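Cuaderno del taller Dokura
Agosto de 2019
Entrada 14 – mesa redonda, limpieza y reparto de cosas

Por fin le ha tocado a la mesa redonda. Desde febrero la veníamos usando de aparcamiento: uno llega, suelta lo que trae en las manos y ahí se queda. Me hacía ilusión meterle mano porque es la mejor mesa del local, clara, grande, se puede trabajar desde cualquier lado y caben todos los de Loureiro cuando vienen a ver pruebas.

Método de siempre, el que apuntó Anju en la entrada 13: primero todo lo que lleva líquido, luego cables, luego papel y pegatinas, y al final lo que tenga dueño conocido. Lo de empezar por los líquidos me parece una idea buenísima, de verdad. Antes íbamos por zonas y siempre acababa alguien moviendo un vaso encima de un teclado.

Líquidos: la botella de agua de etiqueta roja (le queda un culín) y el vaso alto transparente con tapa blanca. La botella, vaciar en la planta del pasillo y al contenedor amarillo. El vaso se lava y va a la balda de arriba, a la altura de los ojos, que si no vuelve a la mesa a los dos días.

Cables: los negros están hechos una maraña. No tirar de ellos. Soltar primero el adaptador, buscar una punta y seguirla con paciencia. A mí me relaja muchísimo, me quedaría la tarde entera haciéndolo. Una vez sueltos, vuelta ancha, velcro y etiqueta en el extremo del enchufe – nunca en el medio, que luego no se ve dentro de la caja.

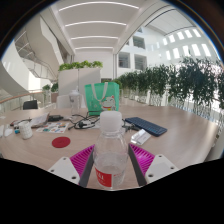 Abla Mansour: yo los cables no los guardaría todos. En la caja de Drerunville contamos 103 el mes pasado y de esos probamos 92, el resto ni sabemos para qué sirve. Si uno no tiene pareja conocida, a la bandeja de dudosos, y si en un mes nadie lo reclama, fuera. Y por favor, los adaptadores con su cable, no en otra caja.

Me parece estupendo lo de la bandeja de dudosos y la estreno ya. Uso la tapa de una caja de Hatedier, que tiene el borde justo para que no se salga nada. Lo de los adaptadores también lo copio: cable y adaptador juntos, con el mismo velcro.

El aparato blanco rectangular que está junto al teclado no sé si es cargador o batería externa. Mirar lo que pone por debajo antes de decidir. Si es batería, al cajón de las baterías, con fecha. Si es cargador, con los demás.

Teclado inalámbrico azul oscuro: se queda. Darle la vuelta, unos golpecitos suaves, brocha entre las teclas y paño apenas húmedo. Ross quiere uno para el puesto de la ventana, así que cuando esté limpio se lo ofrezco, y si no le convence, a la estantería.

Pegatinas: la hoja de formas de colores, a una funda de plástico. Son perfectas para marcar las cajas por tipo (azul para datos, naranja para corriente, verde para audio, rojo para lo que no funciona). ¡Me encanta este sistema y no nos cuesta nada!

La bolsa verde menta con el gato no la vacío yo. Preguntar a Burgi y a Bilal, y mientras tanto, colgada del perchero por las asas. El posavasos rojo sí se queda en la mesa, a ver si así se usa.

Para terminar, la superficie: paño de microfibra, jabón neutro muy diluido, secar enseguida siguiendo la veta. Nada de alcohol.

Pendiente:
comprar velcro, queda nearly un palmo en el rollo, o sea casi nada
rotular la bandeja de dudosos
repasar con Abla la caja de Drerunville
silla blanca, apretar el respaldo si baila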